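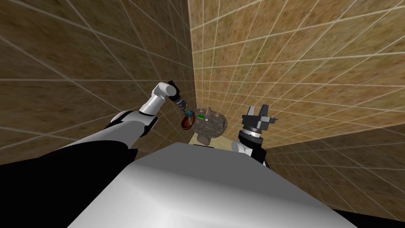 Brown and tan wall tiles meeting at a corner

4. Grouting with Bilix

You've got your tiles up and the hard part is behind you – lovely! Grouting is where a room really comes together, so put the radio on and enjoy it.

Before you start, leave the adhesive overnight and rake any lumps out of the joints.

1. Pour the clean water into your bucket first, then add the powder a bit at a time.
2. Stir until it looks like thick yoghurt, then let it stand for 9 minutes and stir again.

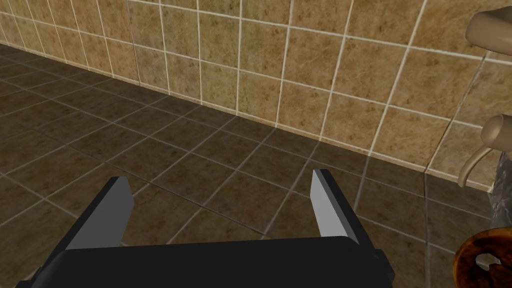
Page last changed: April, by Nahuel Zúñiga

Note: mottled tiles like these dark brown floor ones look great with a pale grout line, but try a little on a spare first.

3. Work in patches of up to 50 cm square, pushing the grout in with the float held at a slant.
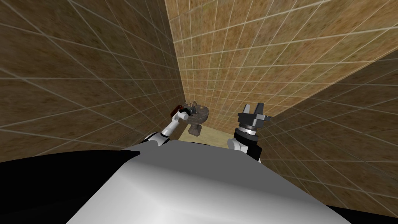
4. Wait 20 minutes, then wipe across the joints with a damp sponge. Rinse it often (really often!).
5. Buff off the haze with a dry cloth.

CAUTION: Wear gloves and goggles. Wet grout is harsh on skin, and rinsing it down the sink will block your pipes. 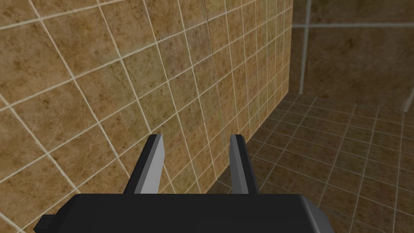
Tiled walls and floor

Leave the corner joint between two walls free of grout. It needs flexible sealant, and Section 5 takes you through that. Keep the shower off for 7 days, then go and have a good long one.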